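Writing a Character Profile for Your Own Robot Team

If you grew up reading the little bio cards on the backs of toy packages, you already know how much a good profile can do. A few hundred words and suddenly a lump of plastic has a grudge, a bad habit and a favorite weapon. I've been writing these for my own fan-made faction for years, and I still get a kick out of every single one. So let's make one together!

I'll use a character from my own setting as we go. His name is Gauthier, he's a heavy transport, and he guards the supply road between the fortress city of Lendivstead and the mining moon Stesudley. Swap in your own names as you read.

What you need

A notebook or a blank text file, a rough idea of who your character is, and an hour or so. You don't need a drawing. Plenty of my favorite characters went years without one.

Step 1: Start with the job

Give your character a role before you give them a personality. Scout, medic, cook, demolitions, tax collector, whatever your team needs. Gauthier's role is "Convoy Guard." Two words, and I already know he spends long hours on the road and gets shot at from hillsides.

Try to stay away from "Leader" or "Warrior" for your first few. Those are fun, but they're so wide that they don't push you anywhere. "Bridge Inspector" pushes you somewhere right away.

Step 2: Write the motto

The motto is one line, in the character's own voice. Say it out loud. If it could belong to anyone else on the team, throw it out and try again. My first go at Gauthier was "No cargo left behind!" and it was fine, but it could have been printed on a mug. The one I kept was "Sign for it, then you can thank me." He's proud, he's fussy, and he's been stiffed on paperwork before.

Write ten of them. The first few are always borrowed from something you've read, and the good ones tend to show up near the bottom of the page.

Step 3: Pick the thing that bugs them

This is my favorite part. Every character needs something that gets under their armor. It can be big (he lost a convoy and blames himself) or small (he can't stand being overtaken). I like to use one of each. The big one carries your longer stories and the small one is what makes people laugh in the short ones.

Gauthier's big one is that he turned back once, in a storm, and the outpost at the far end ran out of fuel before he could try again. His small one is mud. He hates mud, and he drives on a dirt road for a living.

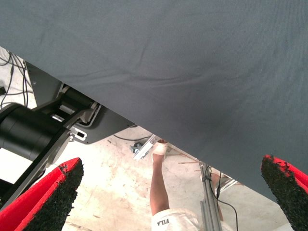
Step 4: Set the abilities, then set the limits

Now you get to play with the numbers. I use a scale of 1 to 10 for strength, speed, smarts, courage and skill. Give out one 10 at the most. Then pick one stat and drop it to 3 or lower, even if it hurts. Gauthier has a 10 in strength and a 3 in speed, and that one low number has given me more plots than everything else on his card.

Add a hard figure or two if you like the technical side. Gauthier can haul 735 tons on level ground, and his spotlight can pick out a raider at 2000 yards. Odd numbers like 735 feel as though somebody measured them, so I sprinkle a couple in. Don't go overboard -- a profile that's all tonnage reads like a truck brochure.

For every ability, write down when it doesn't work. The spotlight is no use in a dust storm. The towing rig locks up if he turns too sharply. You'll thank yourself later when you need him to be in trouble.

Step 5: Tie them to somebody else

A profile that stands alone tends to stay alone. Put one other member of the cast in there, and say how the two get along. Gauthier is escorted by Erkance, a tiny flyer who thinks the whole ground convoy business is ridiculous and tells him so over the radio for the entire trip. He complains about her constantly. He also won't leave the gate until she's in the air.

That's two sentences, and now Erkance has half a profile too. Write hers next!

Step 6: Put it all in order

I use the same layout every time: name, role, motto, then one paragraph of personality, one of abilities, and a last short one for weaknesses. Keep the personality paragraph the longest. Start it with how the others see your character, and then get to what they think of themselves. The gap between the two is where all the good stuff lives.

Aim for 2000 characters or less for the full card. It's tight, but trimming is great practice, and you can save the leftovers for a story.

Step 7: Test it

Drop your character into a situation that has nothing to do with their job. I always use the same one: they're stuck in an elevator with a rival. If you can hear what they'd say first, the profile is working. If you're stuck too, go back to Step 3 and find something that bugs them more.

Gauthier, by the way, would ask who last inspected the elevator.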